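Ok quick one tonight, have to be up at 5 and the kitchen light is doing its flicker thing again. But I've been chewing on the Wada talks all week and if I don't get it out I'll just keep boring people at work.

So. The strait talks. For those who skipped the last post (fair, it was long), the short version. Two governments, one narrow piece of water, one ferry line that both sides need and neither side wants to be seen needing. Stasetti on the north shore, Deler on the south. Eleven months of patrol boats getting closer to each other than anybody's insurance would like. Then a surprise invitation, and both foreign ministers in the same hotel in Wada for two nights.

And what did we get. A handshake. A page and a half of text. The word "constructive" four times.

I know, I know. That's what these things produce. But I read the whole statement on the bus, twice, and there is more in there than the TV people said. Mostly they showed the handshake and then a map with arrows on it. I hate the arrows.

What's in it:

The patrol line moves back. Not far. Each side pulls its boats 15 miles off the midline "for the duration of the winter." No date for when winter ends! You'd think somebody would have asked. My guess is somebody did ask and was told to leave it alone. Vague on purpose. Both capitals can go home and say they gave up nothing permanent.

The ferry gets its evening run back. This is the bit that matters to actual humans. 387 people used to cross on that boat on a normal work night, nurses and cannery shift people mainly, and since the spring they've been paying for rooms on the wrong side or just not going home til the weekend. Not one ministry speech mentioned them. It's in paragraph nine, under "other matters."

A hotline. Everybody always gets a hotline. There was a hotline in the last agreement too and it rang once, I'm told, and the person who picked up didn't have the authority to say anything. So we'll see.

What's NOT in it: the seabed. Not a word. The whole argument started over the survey licenses, and the licenses aren't mentioned, and both ministers got asked about it at the podium and both said more or less the same sentence about "sequencing." Meaning later. Meaning maybe never.

Minoru Higuchi, who used to cover this stuff for the paper back when our paper covered stuff, has been emailing me his notes (thank you Minoru, sorry I answer at midnight). His read is a lot gloomier than mine. He thinks the pullback is there because the boats need maintenance anyway, and that both navies would of been in port by January regardless. He's seen it before. You sell the other guy something you were throwing out.

Maybe! But I wrote back, so what? If both sides were looking for an excuse and found one that lets them stop playing chicken in the dark, I'll take the excuse. He said I'd make a terrible reporter. Probably true. 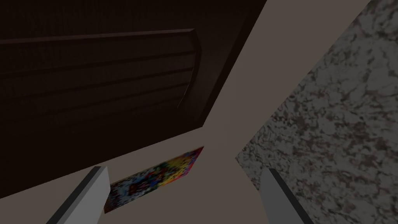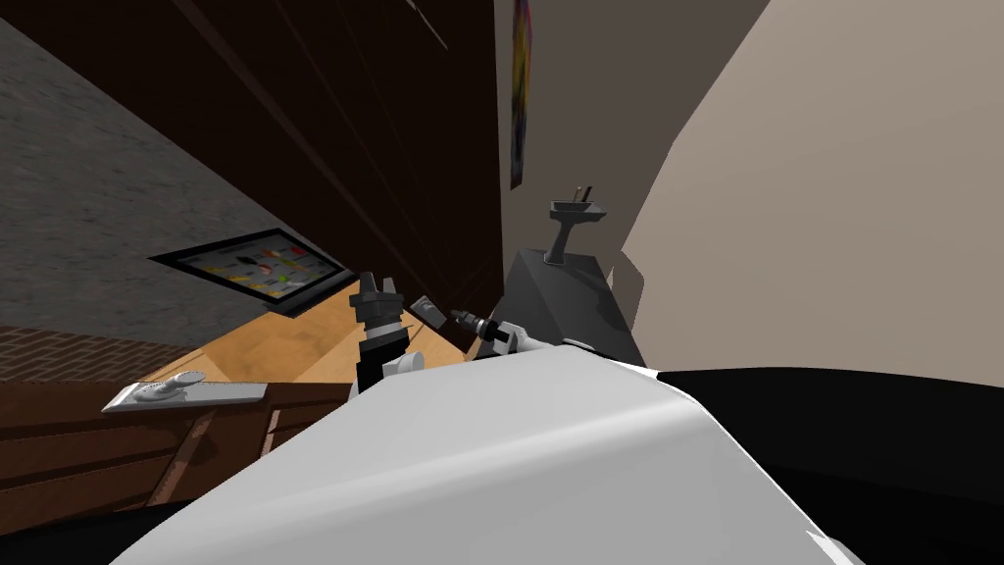 Page last changed: 19 Dec 2019

Ok where was I. The Bastholm question.

Bastholm offered to host the next round and also to send observers, 17 of them, unarmed, to sit on the two ferry piers and write down what they see. Stasetti said yes in under an hour. Deler said it would "study the proposal with interest." Which in Deler-speak is a no wearing a nice coat.

Why would you say no to people with clipboards? I've gone back and forth on this. The friendly explanation is pride, you don't want strangers on your pier. There's history there, the old harbor commission, three generations of people in Deler who grew up hearing about foreigners stamping their fish crates. I don't laugh at that. My own grandmother could hold onto a thing like that for fifty years and did.

The less friendly explanation is that you don't want anything written down. If a boat goes over the line in February, and there's no one neutral there, then it's your word against theirs and everyone picks the side they were on already.

I lean friendly. Minoru leans the other way. He usually wins these.

Then there's the domestic part, and this is where I think the coverage has been really bad. The Stasetti government has a two-seat majority. Two! Their junior partner ran on not giving up "a single wave" (real slogan, it was on the buses). So when the foreign minister stands there and says nothing about the licenses, he isn't being mysterious. He can't say anything. If he says they're on the table he's out of a job before the plane lands. If he says they're off the table then Deler walks. So he says sequencing. I'd say sequencing too.

Deler has the opposite problem. Big majority, no opposition to speak of, and a president who's been on the radio every week since summer telling everyone the other side is about to fold. Well, they didn't fold. Now he has to explain why his boats are the ones going backward. The state channel is already calling it a "forward repositioning" — I had to rewind to make sure I heard right.

There was a rally in the Deler capital the night the statement came out. The state channel said it was spontaneous support. The organizers said 1,000 people. It had printed signs. I'm not saying more than that.

A few people asked in the comments last time why I care about this at all, being as I live nowhere near it. Fair question. Part of it is I worked a summer on that ferry when I was nineteen. Selling coffee and those awful wrapped waffles. You'd get the same faces every night and by August you knew who took sugar. Half of them lived on one side and had parents on the other, and the border to them was the part of the trip where you got out your papers and put down your sandwich. I think about that when I hear a minister say "our irreducible maritime interests."

The other part is just that small ones like this teach you how the big ones work. Same moves. The leak before the meeting, the walkout that isn't a walkout, the statement written before anyone sat down. Only with the small ones you can fit the whole thing in your head.

Things I'm watching over the next few weeks, in no order:

Whether the evening boat really sails. The company says it needs crew and a fuel guarantee and I haven't seen anyone promise the fuel.

Whether the president in Deler says the word "observers" out loud on his radio show. If he does it's coming. He never brings up a thing he plans to refuse.

The fishing co-ops. They've been quiet and they are never quiet. The pullback opens up water nobody has been able to fish since spring and I'd bet both sides' boats are out there the first calm morning, and who's going to tell them where the line is?

And the budget vote in Stasetti. If the junior partner wants to bring it all down thats when they'd do it, and then whoever signed in Wada is gone and the page and a half is just paper.

Somebody will say I'm being too hopeful again. I reread what I wrote in the fall and yeah, I was, I said they'd be talking by October. But they did sit down. It took longer and it was uglier and the result is thin, but those boats are further apart tonight than they were a week ago.

Ok bed. Comments are open, please be nicer to each other than last time. Minoru's notes are long but I'll type up the good parts if he says it's ok, he's got a whole page on the old harbor commission that I didn't know the half of.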